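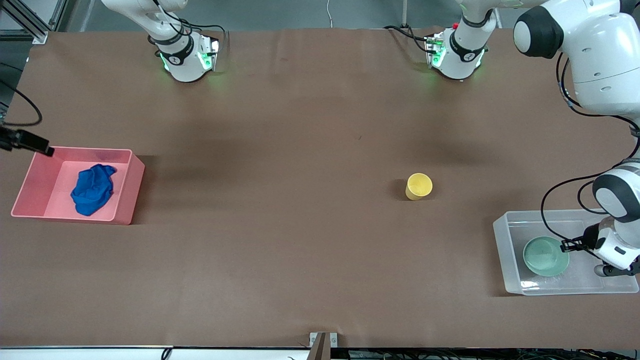

What's the best way to sort a kitchen cabinet without making a bigger mess than you started with?

Clear off one big table, cover it with brown paper, and put out a bin for the hard things and a tray for the soft things before you open a single door.

Posted 4/15/18

I have been wanting to write this one up for weeks! Those of you who were around in December will remember the Great Cabinet Post, where I pulled everything out onto the kitchen floor and then had to step over it to make dinner for three nights. Well, I've changed my ways, and I'm so pleased with the new way that I did the linen drawer, the cup shelf and the horrible corner cabinet all in one weekend and still wanted to keep going on Monday.

The whole thing starts with the paper. I love the paper. It's plain brown paper off a roll, the smooth kind, and I run it the full length of the long table so it covers everything. I bought a 200 foot roll at Campbell Paper and Twine (the one out past the feed store, with the parking lot that floods) and I have hardly made a dent in it. You can write on it! I don't know why that delights me as much as it does. I wrote KEEP at one end and ASK SHEWIT at the other, and by Sunday afternoon there were little arrows and notes to myself all over, plus one phone number and half a grocery list. When you're finished you fold all the crumbs and mystery grit up inside it and out it goes.

A color on brown paper also shows up like crazy. Our cups are a real jumble, yellow ones and white ones and a couple with pictures of lighthouses, and on the old flowered tablecloth I'd lose track of what I'd put down. A yellow cup standing by itself on brown paper practically waves at you.

So, the containers. I keep it to two at a time. One is a clear plastic bin, a little frosted looking, and that's for bowls and anything hard. The other is a shallow tray with raised sides, salmon pink, and that's for cloth. Bowls at one end, cloths at the other, and the middle of the table stays open for whatever I'm making up my mind about.

I tried it with more. I had a bin for lids, a bin for cups, a bin for "baking" and a shoebox for rubber bands, and I spent the whole time walking up and down deciding whether a measuring cup was baking or cups. With two I just go. Hard, soft, hard, hard, soft. It's almost like dancing.

The bowls went first because they're easy. I have a thing for pale green bowls, the minty kind, wide and shallow, good for soup and even better for a salad you're going to eat by yourself on the porch. There were more of them than I thought, tucked behind the roasting pan and under the colander. In the bin they all went, and then I carried the bin to the sink, washed the lot, and carried it back. That's the other nice thing about a bin — you only make one trip.

The cloths took longer. I had no idea how many dish towels and napkins and cleaning rags we owned, and since it's the subject of this post I'll tell you that I counted them: 61. Sixty-one! For two people and a dog! I didn't fold anything on the way in. They went into the tray in a heap, all bunched up, and I only folded at the very end, when I knew which ones were staying. In the old days I'd fold each one beautifully and then feel bad about getting rid of it because it looked so nice.

My favorites are the royal blue ones. I got those from a woman who sells at the Lirnisura street market and they've been washed so many times that they feel like a favorite shirt. They dry glasses better than anything I've bought new. Out of the whole pile I kept the blue ones, the waffle weave ones, and the tea towel with the map of the canals on it that's really too stained to keep. Everything else got divided between the garage and the animal shelter, and the shelter was thrilled. They go through towels faster than they go through kibble.

Then cups. Cups are where I get sentimental, so I called Shewit. If you've read this blog for any length of time you know Shewit Fikre, because she's the one who talked me out of the bread machine and into the big soup pot. She came over with a bag of oranges and stood at the far end of the table and we did it her way, where you set one cup down on the paper all alone and look at it. If you'd be happy to find that cup at six in the morning it goes back on the shelf. If you start telling a story about where it came from, you take a picture of it and it goes in the box.

I told a lot of stories. The box got heavy. But the plain yellow ones, the straight-sided ones with no handle? I didn't have a thing to say about those except that I use them every day, for water, for pencils, for scooping rice, for starting basil on the windowsill. Back on the shelf they went.

We stopped for lunch about halfway (oranges, cheese, the end of a loaf) and ate it right there on the paper, which felt very grand.

The corner cabinet I did on my own after she left, and I won't give you the whole list. There was a fondue set. There was a second fondue set. There was a can of Ikulero coffee beans I'd hidden from myself as a treat and forgotten, and it smelled wonderful when I opened it, so that was my reward for the day. I also found the good scissors.

A few things I'd pass along if you're going to try this.

Tape the paper under the table edge at the corners. I skipped that the first time and the whole sheet slid off with a gravy boat on it. (The gravy boat lived.)

Leave a big gap between the bin and the tray. My table is long, so it's no trouble, but even on a small one I'd push them out to the ends.

Wipe the shelf while it's empty! I always think I'll do it later. I put down new Grusska shelf liner too, the ribbed kind, and cut it with the newly found scissors. It was $5 a roll on the clearance rack and it lies flat right away, no curling up at the front.

Don't start after supper.

Put the keepers back before you deal with the giveaway box. I know it feels backward. I did it the other way around on the first cabinet and ended up repacking the box because I'd changed my mind about a pitcher.

I had a yard sale sign all painted up and then thought better of it and took the cups and both fondue sets over to the church rummage room instead. They told me later they made $50 off my boxes, mostly the lighthouse cups, and I'm tickled about that. Somebody out there is having cocoa out of the lighthouse with the chipped gull.

It's been a little over a week and I can open the cup shelf with one hand. The bowls are in a stack where I can reach them, the blue cloths are in the top drawer, and I keep opening that drawer just to look at it. My husband caught me at it twice.

The paper's still on the table, by the way. I've been meaning to take it up, but then I thought I might as well do the spices while it's down, and after that there's the button tin and all the seed packets, and Shewit says she has a hall closet she'd like to bring over in the back of her car. If anybody has a good system for seed packets, please put it in the comments. I've been using an old recipe box with dividers and the pumpkin seeds don't fit.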